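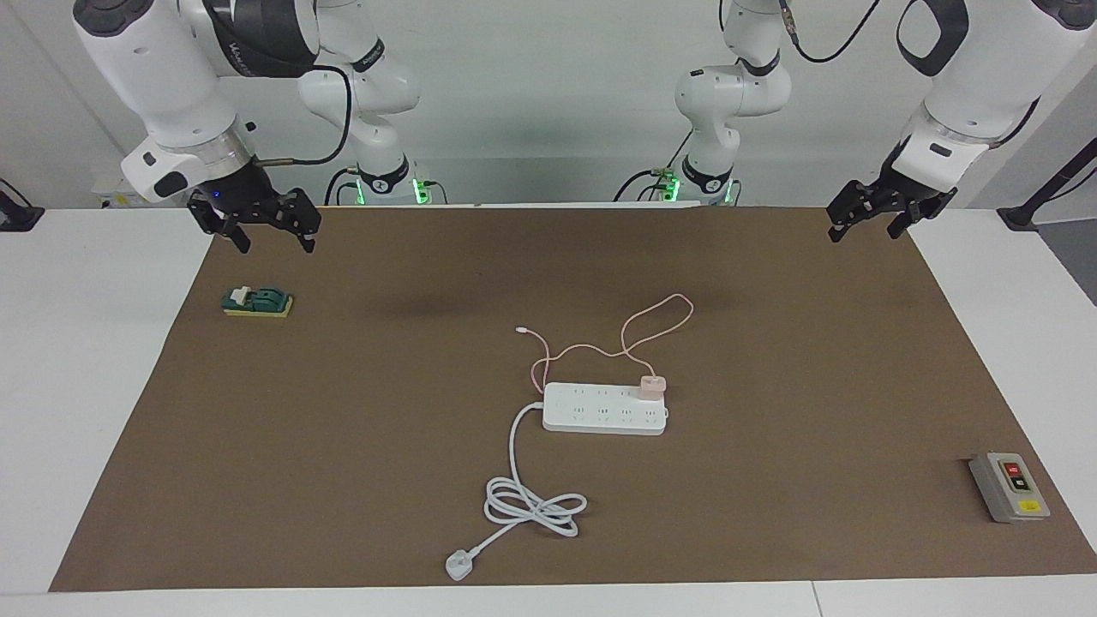 Do I need to know anything about robots before I come along? Not a thing – if you can use a screwdriver and don't mind asking for help, you'll fit in.

I'm Myfanwy Sayce and I run Zutuleck, a shared workshop for people who want to build machines that move. It began in my garage in February with Duarte Peixoto, one very wobbly motor and far too much tea. We've since got a proper unit behind the old Gwilliam bakery (still smells of bread on warm mornings!) and 19 members.

Most evenings somebody is halfway through something. Duarte is teaching a two-armed setup to deal with everyday electrical bits like plugs, cables, switches and push buttons, and cables are the fiddly part, he'll happily go on about them for an hour. Frida is on her second go at a curtain opener she calls Kavau – the first one pulled the rail down.

Membership is £2 a visit while you're trying us out, and you can borrow any hand tool on the rack. Bring your own laptop if you have one, and shoes with toes please. The kettle's on the left as you come in.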